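Section 5. Setting up the Gramari kitchen scale

Read the whole section before you put the batteries in. Most of the complaints we get at Warnent come from people who did step 6 before step 2, and a fair number come from people who believed the box. The box says "accurate to the gram, every time." The box was written by another department. Treat the number on the display as a good guess until you have checked it yourself.

5.1 Before you start

You will need the scale, the two batteries in the small bag, the check weight (a plain steel disc) and a flat place to work. The disc is stamped 500 g. Don't use it as a paperweight or leave it in a drawer with salt and spice jars. Dirt and rust change what it weighs, and then it's no good for checking anything.

You do not need the phone app to weigh food. The Grikgate app will tell you otherwise the first time you open it. Skip that screen.

5.2 Choosing a place

1. Pick a hard, level surface. Stone, tile or a solid tabletop will do. A cutting board on top of a counter often rocks a little, even when it looks steady.

2. Press down on each corner of the scale in turn. If it moves at all, try another spot. Folding paper under one foot is an old trick and we don't trust it. Paper squashes under load, and your reading drifts.

3. Keep the scale off thick cloth. A tablecloth with a fold under one foot can tilt the platform enough to matter with small amounts. Push the cloth back or put a rigid tray under all four feet.

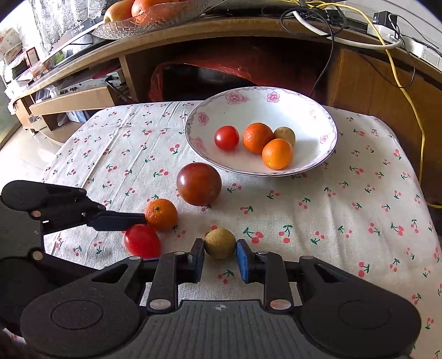 4. Stay away from the refrigerator, the stove and any fan. Moving air pushes on a wide bowl more than you would think. If the last digit won't settle, turn off the range hood and look again.

Note: The bubble level on some older models is glued in by hand. If the bubble and your own carpenter's level disagree, believe the carpenter's level.

5.3 Batteries and first start

5. Slide the cover off the underside and fit both batteries, following the marks. The marks are shallow and hard to read, so use a flashlight.

6. Set the scale down with nothing on it and press ON. Wait for a steady zero. The leaflet says this is instant. Allow 22 seconds the first time, especially if the scale has come in from a cold car.

7. Put the check weight in the middle of the platform. Read the display, lift the weight off, wait for zero and do it again. Write both readings down.

If both readings are within 2 g of the stamped figure, you're done with this part. If they are off by more but agree with each other, go to 5.4. If they don't agree with each other, adjusting won't help. Go back to step 1 and suspect the table first.

Caution: Do not drop the weight onto the platform. The sensor underneath is a thin strip of metal, and one good knock can bend it for keeps. The warranty does not cover this and the people on the phone will ask.

5.4 Adjusting

8. With the platform empty, hold UNIT until CAL shows. Let go.

9. Place the check weight in the middle and take your hands away. PASS should appear. PASS means only that the scale has finished its routine. It doesn't mean the result is right, so repeat step 7.

Don't adjust the scale with cans or bags from the store. A can marked 400 g weighs more than that because of the can, and packers are allowed some slack in what they put inside. Fruit is worse. It loses weight as it sits, so an orange you weighed earlier in the week tells you nothing on Friday.

5.5 Weighing with a bowl

10. Set the empty bowl on the platform and press TARE. The display returns to zero. The weight of the bowl still counts toward the 5 kg limit, which people forget with heavy mixing bowls.

11. Check that you can read the display from where you stand. If a wide bowl hides it, stand a small upturned cup on the platform before you tare and rest the bowl on that. Make sure the bowl is steady.

12. Add the food slowly. Very small amounts added a pinch at a time may not register at all, as the scale can take them for drift and cancel them out. For yeast or baking soda, use a measuring spoon. A scale in this class isn't built for it, whatever the box shows.

5.6 Calorie mode

The scale has a list of 2,527 foods. The figures are averages. A ripe piece of fruit and a hard one get the same number, and "soup" is a single entry. Use it if you enjoy it. We wouldn't plan a diet around it.

To leave calorie mode, press MODE twice. To turn it off for good, hold MODE while switching on.

Comments (3)

Damian Kaczmarczyk
Mine was 9 grams over on the kitchen table and dead on when I moved it to the windowsill. So yes, it was the table. I'd already written the angry email.

piatek_baker
Step 12 is right. I put in salt one pinch at a time and it sat at zero the whole way. Bread was awful. My old Piątek spring scale was no better, to be fair.

Lowell R.
Holding MODE does not turn off calories on the one I bought in March. You have to hold UNIT and MODE together. Please fix the page.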